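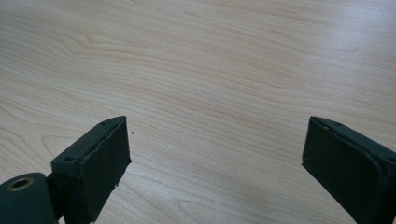
Issue 33

Stories > Short Fiction > The Night Ferry

Last updated: February

The ferry to Dulero left at 9:40 and Aoi Katayama was the last one on. She had her mother's coat over one arm and a paper bag with two rolls in it. The man at the ramp took her ticket and did not look at it.

Upstairs in the lounge the heat was on too high. A woman had spread herself over three seats by the window. She moved her bags when she saw Aoi standing.

"Sit," she said. "I'm Bernadette. Are you going over for the house sale?"

"What house sale?"

"The Corrigan place. My brother's. Everybody on this boat seems to be going."

Aoi said she was going to see her father. She had not seen him in 24 years, but she left that out. She ate one of the rolls and offered the other one, and Bernadette Corrigan took it.

"Which road is he on?"

"Gramach Road. Past the chapel, he wrote."

Bernadette chewed for a while. "The tall man with the goats?"

"I don't know if he has goats."

"He has goats," Bernadette said.
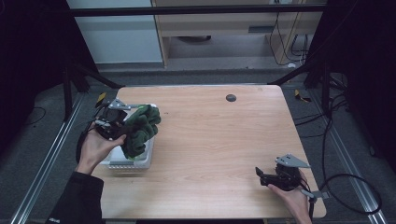
Writing Club, Brustar Adult Evening School

The boat turned into the wind after eleven and the cups began to slide. A boy was sick in the stairwell. Bernadette slept through it with her shoes off. Aoi took the letter out and read it again. It was one page, and most of it was about which bus to catch. At the bottom he had written that he would understand if she stayed in Miyazaki. He had put 400 in cash in the envelope, folded inside a seed packet, and she had not spent any of it.

She thought about what she would call him. She had tried a few things out loud in the kitchen at home and none of them had sounded right.

At the dock it was raining. Bernadette's nephew was there with a truck, and he put both their bags in the back without asking. Nobody spoke much on the way up. There was a light on past the chapel, and a gate tied shut with blue rope.

"That's him," Bernadette said.

He was standing in the yard in a raincoat -- shorter than Aoi had expected -- holding a bucket. Behind him something bleated.

"You missed the bus," he said.

"I got a ride."

He nodded and started working on the knot.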